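Whiteboard for the kitchen or back to paper lists?

kdobos_emese
Posted 25th December
Merry Christmas to all of you! Dinner is over, everyone is asleep in front of the telly, and I have been standing in my kitchen thinking about shopping lists (I know, I know). We have kept ours on the back of envelopes for 14 years and they always go missing on the way to the shop. My sister swears by a whiteboard on the wall. Is it worth it, or does it just end up covered in doodles and old phone numbers?

Grutonstead_Gran
Oh Emese, do it! Ours went up in February and I wouldn't be without it now. Meals down the left, shopping down the right, and a corner for the grandchildren to draw in so they leave the rest alone. My one bit of advice is to go bigger than you think and hang it where you can reach the top without a stool. I like one behind a table best, and an orange table would cheer up anyone's winter.
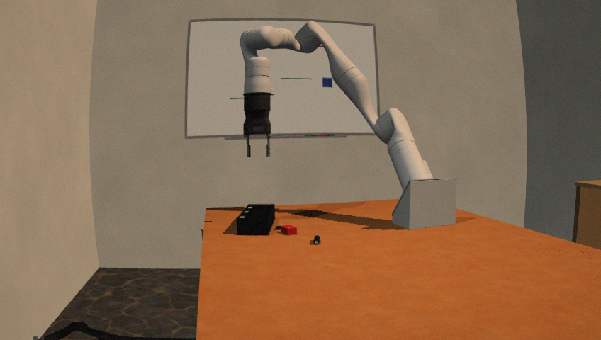

Whiteboard on the back wall, orange tabletop in front

kvass
I'm going to disagree, with love. You can't put a whiteboard in your handbag! I copied mine out on paper every single week, so I was writing the list twice, and then my husband would lean on it and wipe off the eggs. I went back to a little notebook on a string by the kettle and we've been very happy.
Katalin Vass

Nirnus
Katalin, just take a picture of it on your phone before you leave. Takes two seconds.

kvass
And then my phone runs out by the bread, Nirnus, every time!

Grutonstead_Gran
Fair point about the leaning, mind. We had that with the calendar.

orban_allotment
We do both. Board for the week's meals, paper for the shop. Don't buy cheap pens whatever you do, the red ones stained ours and I spent a whole evening at it with a damp cloth. I got a box from Sotemico and they wipe off fine, though the green is a bit faint.

kdobos_emese
You are all so kind, and on Christmas night too. I think I'll try a board by the back door and keep the notebook idea up my sleeve in case Katalin is right. Does anyone know if they'll stay up on old plaster? Ours crumbles if you so much as look at it.

Nirnus
Depends on the weight. How big are you going?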